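Throw out more of your demos

Akosua Akolgo 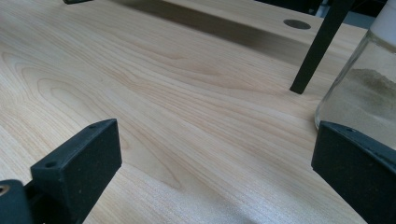

The Oei result is the best thing I've read on robot learning this year and I think most people are taking the wrong thing from it. Short version for anyone who missed it. They had 1450 demonstrations collected with handheld grippers, people picking things up and putting them down, and they trained one policy on the lot and another on 202 of them. The small set won. Not by a hair either. Everyone I talked to in December had the same reaction, great, data quality matters, we knew that. Fine. But look at how the 202 were picked, that's the paper. No person scored them. They were kept or tossed by what the view holds in the moment before the fingers commit: is the target in sight, is the space between the fingers open, is there enough in view to tell where you are. Two black fingers wide apart over pale wood, a glass jar of something sandy half out of view past the right one, a shadow across the table. By the Oei rule you'd have to ask hard questions about a view like that. If the jar is the target, which way do you go? Right, sure, but how far, when the near side of it sits behind a finger and the lid runs off the top?

I've been collecting this kind of data for 3 years, mostly on the Flistuvel project, and I'll say it plainly, we never asked. We asked whether the task got done. Jar ended up on the shelf, good demo, keep. Jar fell over, bad demo, delete. That's the whole filter and it's the filter nearly everybody uses. It is a filter on the person. A human with a gripper in her hand has her own two eyes and a neck. She knows where the jar is because she looked at it before she started. The policy gets the wrist view and nothing else. So she reaches off to the side with total confidence toward a thing the lens can barely see, and the demo is a success, and what the policy learns from it is to lunge.

We have hundreds of those. I went back and looked. Lunges at nothing.

The argument against, and I've heard it from people I respect, is that you want the ugly ones. Partial views happen at run time. Glare happens, shadows happen, clear glass happens all the time in any real kitchen or lab. Train only on tidy views and you get a policy that falls apart when the light changes. True! But the Oei filter doesn't throw out ugly. Read the appendix. It keeps bad light, it keeps clutter, it keeps glass. What it drops is demos where the action depends on something the camera never got. That's a different axis and I wish they had put it on page one, because people keep mixing the two up. A hard view that still has the answer in it is worth ten easy ones. A nice clean view with the answer outside it is poison.

The other argument is scale. Collect enough and it washes out. Maybe. The Favus people believe this and they have far more storage than I do. But I don't see why it would wash out. If the noise was random, ok, it averages. This isn't random. People lead with their eyes in the same way every time, they come in from the side they're standing on, they cut the same corners. A thousand people doing the same wrong thing gives you a very confident wrong thing.

So what would I change. First, the collection script. Ours says "perform the task naturally." That sentence has cost us more than any broken part. Should say: don't reach for what the gripper can't see, turn it first, get the thing in view, then go. Slower and kind of annoying and your wrist gets tired. We tried it for 2 weeks in a small way and the operators hated it, and the jar policy stopped swiping at the air. Small test, one table, I wouldnt publish it. I'd bet on it though.

Second, show the person what the lens gets. The Kirnis rig has a little screen on the back and I used to think it was a toy. I was wrong about that. When you can see the jar slide out of view you bring it back without being told.

Third and this is the one I'll get mail for. Stop reporting the number of demos as if it was an achievement. It's in every abstract, it's in every talk, first slide. Tell me how many you threw out and why. A group that collected a lot and kept a little has at least looked at its own data. A group that kept everything, I now assume, hasn't.

What bothers me about the paper, to be fair, is that the filter itself needed tuning. They have a threshold and it was set on the same kind of tasks they tested on, pick and place, tabletop, one gripper. Would it hold for pouring, where the thing you care about is half hidden nearly the whole time? Don't know. Neither do they, they say so. Someone should run that, and soon, before the filter gets copied into everybodys pipeline with the default setting and we all forget it had one.

I'm rerunning our old set through it now. It's slow. So far it wants to drop about two thirds and I have argued with it over maybe a handful, and mostly lost.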